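# Esis tern colony counts

Nest and fledgling counts from the Esis shingle bank, one row per visit.

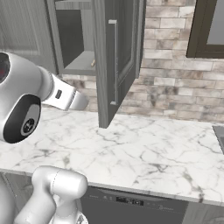 Rows come from the field notebooks kept by Zoriana Koval and Guido Piras. Version 3 has 409 rows from 46 marked plots.

## Columns

- `plot`: plot number as painted on the stake
- `visit`: date of visit
- `nests`: nests with at least one egg
- `fledged`: young seen flying
- `obs`: observer initials

## Known problems

Plots on the north end flooded in June and have blank `fledged` values. Don't read blanks as zero.

Corrections go to Lihua Shi.

Last updated 2024-02-26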